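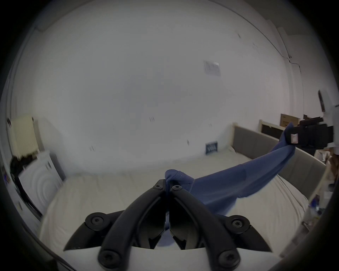 About Akix

Akix is a small school of housekeeping in Ballton. We teach people how to care for clothes, beds and linen, at home or as a profession.

The school was opened by Sekar Latuheru and Ottmar Harms, who worked together many years in the laundry of a hotel. They began with one rented room, two beds and an ironing table. Today we have our own rooms on the upper floor of the Arruda building, and our courses have place for 50 students in a year.

What we teach

The basic course takes 57 hours. It starts with folding, and we stay with folding longer than most students expect. A knitted piece must be held differently from a shirt – it stretches easily, and a sleeve that was pulled too much will not come back to its shape. We practice on the bed, because most people at home do their folding there. After this come sheets, stain removal, ironing and the order of a wardrobe.

Our teachers

Sekar Latuheru – folding and knitwear
Fuseini Ackah – ironing and bed making
Man-lok Lam – washing, stains, care labels
Custódio Seixas – wardrobes and storage

Ottmar Harms takes care of the office and answers the telephone in the mornings.

Visit us

New courses begin in January. You are welcome to visit a lesson before you decide, only please write to us first. Old sweaters and bed sheets for practice we accept with thanks, if they are washed.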